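News > Residents > Autumn round-up > Parking and the Canach Road works

Right, quick one this time as the printer wants everything by tonight and I've still got the allotment page to lay out.

The Canach Road resurfacing is going ahead. Notice went up on November 8, 2023, on the lamp post outside the old bank, and if you missed it that's because somebody has since stuck a lost cat poster over the top. Closure is from the junction with Prullis Lane up to the Woltalham turn. Both lanes. Footpath on the library side stays open, other side doesn't.

No through traffic at all while the planing is done, then one lane with lights. Buses go round by the water tower. The stop outside the chemist is out of use and the temporary one is by the school gates, which will be fun at half three. If you have a hospital appointment leave early — really early, the lights at the water tower are slow enough as it is.

Bins. Collection carries on but the lorry can't get up the top end, so numbers beyond the chapel need to bring theirs down to the corner the night before. Recycling same arrangement. Garden waste is suspended until the road's open again, and before anyone rings me, no, there's no refund for the missed weeks. I did ask.
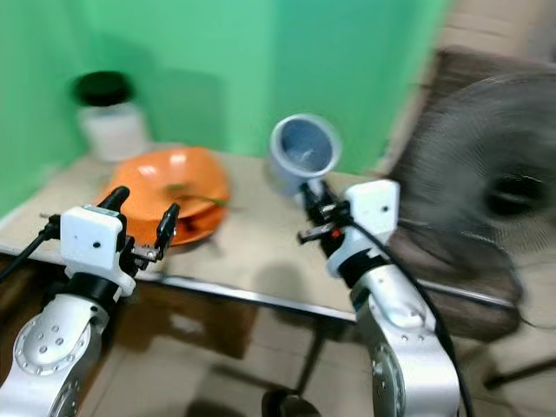

Permits and who pays

This is the bit people have been stopping me about outside the shop. So. The permit scheme comes in next April, whatever you've heard. It covers Canach Road, Prullis Lane and the short end of Cabral Street. It does not cover the long end of Cabral Street, and yes, we know where everybody will park instead.

First permit is £20 a year. Second car pays the same. There's a limit of 2 per household, no third permits for any reason, and vans count as cars as long as they fit in the bay. Visitors go on scratch cards, sold in books from the library desk. The library can't take cash for them so bring a card.

The consultation had 2,792 forms sent out. I haven't got the full breakdown of replies yet, only the summary, and the summary is one page with a lot of white space on it. What it does say is that most of the objections came from streets just outside the zone. Well, yes. They'll be getting our cars.
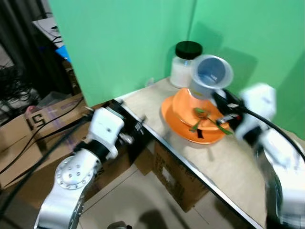
I've asked for the full version, and for the street by street figures, becuase without those it's hard to tell if the long end of Cabral Street was ever properly asked. Two people there have told me they never had a form. One had a form addressed to the previous owner and binned it. If you live on that stretch and got nothing through the door, drop a note in the box at the library with your house number on. Doesn't need to be a letter. House number and "no form" will do.

Blue badge holders don't need a permit but do need to show the badge, properly, on the dashboard, right way up. Carers can get one free with a note from the surgery. The surgery says allow a fortnight for the note so don't leave it until the end of March.

On money, the council has put £3,000 aside for the signs and the line painting. That seems low to me given what the zebra crossing cost, but I'm told the posts are being re-used from the Woltalham scheme. Hopefully with the Woltalham stickers taken off.
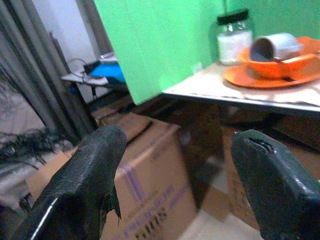

Photo: Residents' newsletter

Other bits while I've got the space. The pothole by the postbox is being left for the resurfacing lot, so it'll get worse before it's filled. Cyclists watch out, it's deeper than it looks when there's rain in it. The drain outside the chapel has been reported again and has a new reference number, the third by my reckoning. Still blocked.

Skips — you can't have one on the road during the works, even with a licence you already paid for. Ring the highways desk and they'll move the dates. Take the name of whoever you speak to.

The drop-in about permits is in the library's back room, five till seven, date to go on the door once they've confirmed it. Bring your V5 if you want your car checked against the size limit for the bays. Parking for the drop-in is at the recreation ground, gate closes at half seven sharp so dont hang about chatting afterwards.

Next issue has the allotment rents and the bus timetable, if the bus company ever sends it.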